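Gollov adds offline mode and shared lists to its notes app

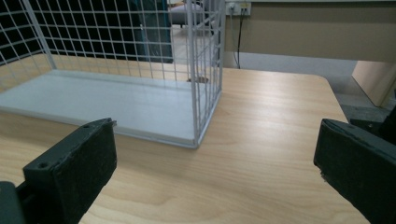 White wire mesh over a pale base panel, on a wood-grain tabletop.

Gollov has released version 6 of its note-taking app for iOS and Android. The update adds full offline editing, shared lists and a rebuilt search index. It is free for existing users and began rolling out in December.

Offline changes are now stored on the device and merged when a connection returns. If two people edit the same line, both versions are kept and marked for review. The earlier release locked the note instead, a behavior that drew 817 requests on the company's feedback board.

Shared lists can have up to 12 members on the free plan and 300 on the paid plan. Each member can be set to view, comment or edit. Links to a list expire after a period chosen by the owner.

"Search was the larger job," said Kenji Wojcik, lead developer at Gollov. "The old index was rebuilt on every launch. The new one updates only the notes that changed."

Import from Praltix is supported for text and checklists. Attachments are not transferred – users have to export those separately. Handwritten notes remain view-only on Android, and a fix is planned for the next minor release.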